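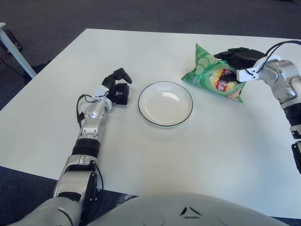

Teaching the night shift to pick up a bag of chips

Stefaniia Kravets has a bruise-coloured coffee mug, two monitors and a job title that didn't exist when she started at Kalwood. Back then she packed snack boxes by hand, 750 of them on a good shift, and went home with sore thumbs. Now she trains the two-armed robot, and she is delighted to talk about it.

"People expect me to start with the arms," she says. "I always start with the bag. A chip bag is a horrible thing to hold! It's mostly air, it's slippery, it changes shape the second you touch it. A plate is easy by comparison, it just sits there being a plate."

Kalwood packs mixed snack and tableware orders for offices and small events, and the robot came in last May as part of a project called Zatby. Each hand has jointed fingers and a thumb, so it can close around a soft package from both sides. Kravets spends her mornings at a white table with a handful of products, going over the same grasp until she's happy with it.

One bag of green cucumber-flavoured chips went through 477 logged attempts. She knows the number because she wrote every one of them up.

"The early ones were crumbs," she says, laughing. "We'd open the bag afterwards and you could have breaded a fish with it. Then we moved the thumb across the front a bit, got the fingers in behind, and softened the squeeze. I yelled so loud that someone came over from receiving to see if I was hurt."

I asked what changed for the others on the line, and she slowed down for the first time that morning.

"There were nine of us on hand packing. I won't tell you everybody was thrilled, they weren't, and I wasn't either. I thought, well, that's my hours gone." The company moved four people into other roles before the robot packed a single order, two of them to returns, and the rest stayed on the line with a different rotation. Nobody does a full shift of packing now. Kravets says the colour-coded roster that came with the change was a mess for weeks, and that the breaks were in the wrong places until the packers redrew it themselves.

Her own move came from complaining. The first grasps had been set up by Koval, the integrator, and she kept telling their technician that the hand was coming at the bags from the wrong side.

"He finally said, fine, show me. So I showed him how I do it, with my actual hand, and he went quiet and started typing. That was my interview, more or less."

She took a training course through Koval and learned to read the joint data, which she describes as "the boring half, except when it's the exciting half." She still asks the packers first whenever a new product turns up. They know which seals split and which plates chip at the rim, and she'd like that knowledge to show up in their pay. She has said so to management and will keep saying it.

There's plenty the robot can't do. It is slow beside a person, and items that arrive in a jumble still go to the hand packers. Gramon, the software that keeps the product list, had 709 items in it when we spoke, and Kravets has worked through only a small part of them.

"I get asked if that's discouraging. Are you kidding? I've got a whole list of weird things to pick up and they pay me for it. Next is paper napkins. I've been thinking about napkins in the shower."

Her thumbs, she adds, are much better.

Interview conducted at Kalwood, 1 February 2021.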